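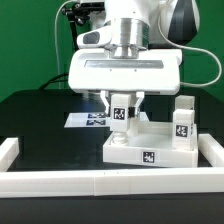 Jolán Boros

Flat-pack furniture has long been judged by its price and its appearance in the showroom. Sorkance, which has supplied small white furniture for homes and schools since it took over the Dandico workshop, now asks that it be judged also by the hour spent putting it together. In November the company revised its assembly guidance for the first time in 18 years, and the new edition has been sent to 400 schools and libraries.

The guidance is brief. Parts should be laid out on a firm, level table before any fixing is begun, and each joint should be closed by hand before it is tightened. Panels with a white finish mark easily and should be held at the edges.

Baiba Strazds, who led the revision, received 2863 letters from customers in the course of the work. Most concerned the first 30 minutes.
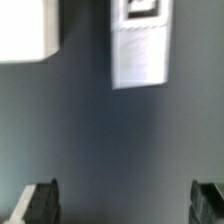 Many had begun with the largest panel, which is seldom the right one. The earlier leaflet gave no order of work, and parts were often fitted back to front and had to be taken off again. The revised text sets out the order on its first page and leaves the drawings until later. Ms Strazds expects a further edition, in larger type, once the schools have replied.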